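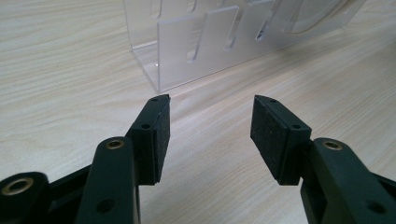 Projects > Plelstead > Progress reports

Overview Budget Reports Contacts

The craft room at Plelstead is finally coming together, and I'm so pleased to be writing you a cheerful report for once! Most of the work since July has been sorting, which took forever (so many drawers of thread, so many half-finished things from the old Ichikawa classes). The tables are where I want them now, and I'm really happy with the light beige wood grain, with those pale streaks running through it. It makes the whole place feel calmer. We've started putting clear acrylic organizers out on the tabletop too, so people can see what's in them without digging.

On money: of the 3000 you gave us, 700 is left. The tables were the big expense, and the shelving from Grillon came in a little under the quote, hooray. I'd like to spend what remains on more organizers and a decent lamp for the back corner, if that's all right with you.

Kenta Hattori has been labeling everything in the button cupboard, and Yuto Nishimura is working out the new class times. We have six classes planned and five of them have teachers. The missing one is beginners' bookbinding, so if you know anybody, please send them my way!

Still to do: the Jusix cutting mats haven't shipped (I've emailed twice), and the pegboard needs another coat of paint. I'll send the receipts separately once I've scanned the last couple.

Last updated: Fri 9 January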